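Notebook, folding and tray table, December

Started 9:40. Tuấn Quách had already put the oak-colored table in its place and wiped it. I am writing this entry for myself, and also for Khải Tô, who will take the table after me.

Plan for the day

Continue with the small cloths and the gray tray. Last time we worked only with flat cloths, put one on the other with the edges together. It went fine but the cloths at home are never like this, so today they go into the tray crumpled, and the fold must begin from whatever corner can be found.

Cloth list is from the Calton bag. I also have the Nadby bag, but it has a smell of storage and I want to wash everything from it first. Cúc Cao took it to the laundry, ask her when it comes back.

Morning, tray

The tray stays in the middle of the work and both hands come to it. I tried two ways of loading: everything in one heap, or the soft cloth in a corner and the heavier fabric next to it. With the heap I lost much time, the two fabrics went up together and I had to shake them apart. The second way is better. The red-and-pink one goes to the upper left corner, crumpled, and the dark one lies folded beside it, to the right. Then the left hand is free to wait over the table until it is needed.

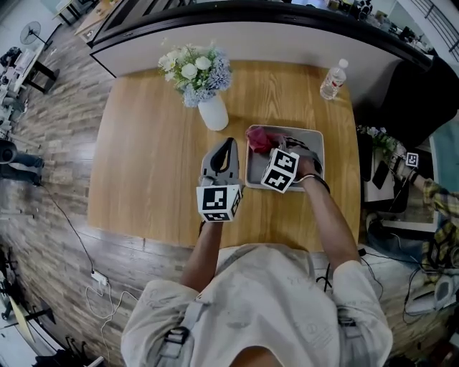 Things to keep on the table

Vase with the artificial flowers – stays at the far edge, left of center. Đức Thân asked if we can remove it. I prefer to leave it, a table in a real home has something on it, and the hands should learn to go around.

Water bottle – upper right corner. It is allowed but please not closer to the tray than that. If it falls on the cloth we lose the cloth for the day.

Other small things (tape, pens, phone) go back to the curved counter. The counter is also getting full, I know. Patricio Herrera says he will bring a box from Grudden with dividers inside, size 399 by 587 mm. I measured a place for it and it fits if we turn the long side to the wall.

Cloth numbers

I gave every cloth a number on a small sewn label. The first batch finishes at 201. Please do not use the numbers again when a cloth is thrown away, only write "out" in the list and continue. Two labels came off in the wash, so Bạch thread is not good for this, or my sewing is not good. I will try double stitches.

After lunch, the room

We talked for a while about the light, because Đức Thân thinks the dark fabric disappears in the gray tray. I put my head down near the tray to check and he is partly right, inside the folds I could not see where one layer ends.
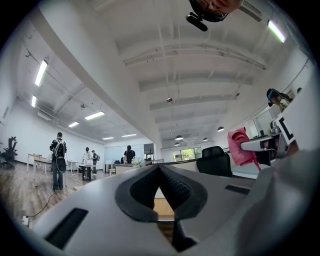
My opinion is that the room gives enough light but it comes from many directions. The dark fabric has no clear shadow, so the eye does not find the edge. The long tubes on the ceiling are far from each other, and the dome lamps hang only on the right side, so I think each table gets its own mixture. I do not want to buy a lamp yet. First I will turn the table a quarter and look at the same fold again, then try a lighter tray if we have one. Khải says there was a white one in the storage, with a crack in the corner, which is no problem for cloth.

Also the floor: the planks have many tones and a small dark sock is hard to find when it falls. Look under the table before you close the tray.

Cost note: Patricio wants to keep the total for trays, labels and boxes under 1000 for this month. We are far below.

For next time

– wash Nadby bag, dry flat
– double stitch on labels
– turn the table, compare the dark fabric
– ask Tuấn where the second tray lid went

Stopped at 16:20. Tray left on the table with the cloths inside.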